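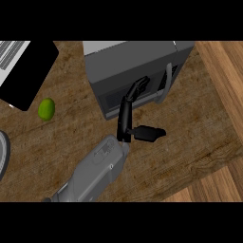

Pre-purchase safety checklist: arm and hand for kitchen bench work
Site: Sullia test kitchen
Stage: simulation review, before order
Supplier quoted: Maeng

1. Reach to microwave door
OK. Fingertips get to the door window just left of the handle. Check again against the real bench height.

2. Finger clearance at handle
Open. Maeng to confirm finger thickness in writing. Handle gap on our own microwave still to be measured.

3. Clear space for the thumb
OK. Bare worktop to the right of the hand, below the microwave.

4. Loose items on worktop
Action. Laptop, lime and round dish are all on the left, the dish beside the forearm. The laptop has to go elsewhere in the real kitchen. Budget for a wall shelf, 269.

5. Worktop edge and floor
Action. Floor on the right-hand side needs marking out. Tape is in stores, no cost.

6. Emergency stop
Not in quote. Ask for two, one by the door. Allow 500 including fitting.

7. Pinch points
Open. Need the closing force figure for the hand. Faseser sent theirs with the first quote, Maeng has not.

8. Power
Fail. Arm and microwave can't share the present socket. Electrician's price awaited.

9. Spares
One set of fingertips is included. Cornano wore theirs out in 5 months, so add a second set to the October order.

Result: do not place the order until items 2, 6, 7 and 8 are closed. Items 4 and 5 can be done while we wait for delivery.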